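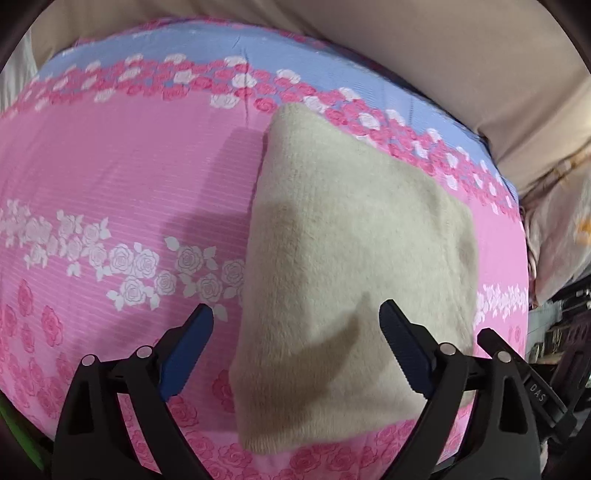 Figure 1. Hand-held gripper over a beige cushion on a pink floral bedsheet, both fingers open.

Rules for Recording Household Tasks with a Hand-Held Gripper
Student project report, course in Automation and Society
Shinji Furukawa
25 October 2018

1. Purpose of the project

In our course we had to choose one activity in robotics and write rules for it which a new person can follow without a teacher. I chose the recording of household tasks with a hand-held gripper. My supervisor was Tsutomu Kikuchi. The rules were tried in a furnished apartment in Sasthorpe, which our department calls the Tindis room.

I read the safety notes of our own laboratory first. They are written for robot arms with motors, and they speak mostly of fences, speed and the emergency button. With a hand-held tool the person is the motor, so many of these notes do not help. What was missing were rules about the home, the person who lives there and the quality of the recording.

2. How the rules were made

I started in January with a list of 11 rules. After the first trials I joined some of them and removed one about lighting that I could not check. The present list has seven. In total we made 62 recordings, all with bedding and soft objects, because these are difficult to describe in a clear way. A cup has a handle, but a cushion can be held at almost any place.

3. The rules

Rule 1. Ask for written permission from the person who lives in the room. The permission must name the rooms and the objects.

Rule 2. Before recording, remove letters, photographs of people, medicine and screens from view. Check this by looking at a test recording and not only by looking at the room.

Rule 3. Start each recording with the fingers open and away from the object. The start position should show the object and both pads. Figure 1 shows the pads wide apart, with a gap between the left pad and the cushion.

Rule 4. Wipe the pads before they touch cloth. The pads have ribs, and dust can stay between them.

Rule 5. Do not pull cloth that is caught in a joint. Open the fingers, put the tool down and free the cloth by hand.

Rule 6. Rest after 10 recordings. The tool is not heavy, but the wrist becomes tired and then the movements become careless.

Rule 7. Write down every failed recording. It is not allowed to delete it without a note.

4. Discussion

Rule 3 caused the most questions. One student from the Nakajima group thought that an open start wastes time, because the hand must travel to the object each time. I kept the rule. When the fingers start on the cushion, a later reader cannot know how the person came to this place, and for learning a grasp the approach is important.

Shadows are a point I did not expect to write about. In Figure 1 a brown-grey shadow lies over the lower part of the cushion, between the two fingers. I first wanted a rule against shadows, but in a normal bedroom this is hardly possible to follow. Now I only ask that the light is not changed during one recording.

Rule 7 was the one people forgot. A failed recording feels like a mistake of the person, so it is natural to want to remove it. In the second version of our form, Pakamness, I put the box for failures at the top of the page. After this the notes were more complete, but I did not measure the difference.

5. Limits

The rules were tried in one apartment only and with soft objects only. For kitchens I would need more rules, mainly about knives, hot surfaces and food. I also did not study homes with small children or animals.

Mr. Kikuchi suggested that the permission form should be translated before other groups use it. This work is not finished. The present form is attached as Appendix A, and the failure notes are in Appendix B.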